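3.2 Cell layout and upkeep

The Clina cell is one of two kitchen cells used in the Zomley project. It is a single arm mounted over a fixed counter, and it has stood in the same position since April. The counter has a white marble pattern with gray veins, and the wall on its right side is covered in blue mosaic tile. We kept the tile because its gloss gives the wrist camera trouble that a plain wall would not.

Before each block of episodes the operator sets the counter by hand from a printed sheet. The cutting board goes down first, turned diagonally, and the tray with the plate of toy food is placed next to it. The containers along the tile wall and the appliances at the back are left where they are between blocks. 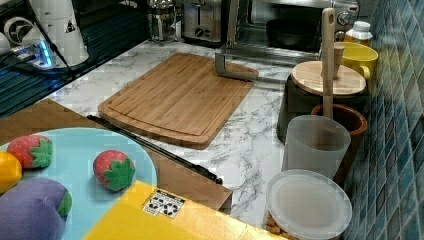
The gripper finger is a bent metal part bolted to the last link. It wears at the tip and drifts out of line after hard contact with the counter. We check it every 34 episodes by lowering it onto the far part of the board and comparing the reported height with the stored value. If the two differ by more than the limit in the cell file, the bolts are loosened, the finger is seated against its stop, and the check is run again. Over 906 episodes the finger was reseated 82 times - most of these after missed grasps on the plate. It was replaced once.

The camera is checked at the same pause. The operator wipes the lens and compares a new view with a saved one, using the corners of the board and the rim of the plate as marks. Cables were a larger source of lost time than we had planned for. A cable lying on the counter can catch on the tray, so the operator looks over its path before the arm is released.
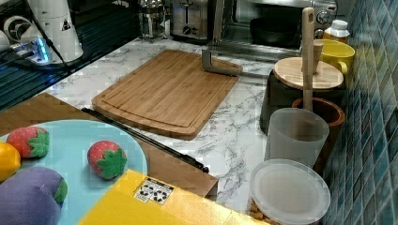

Figure 4. Clina cell with the gripper finger touching the far corner of the cutting board. The plate of toy food is at lower left.

3.3 Differences from the Mtshali cell

The Mtshali cell uses the same arm and finger but a shorter counter. Its checks follow the same sheet, and it ran 682 episodes with the Pornilell controller before the mount was changed.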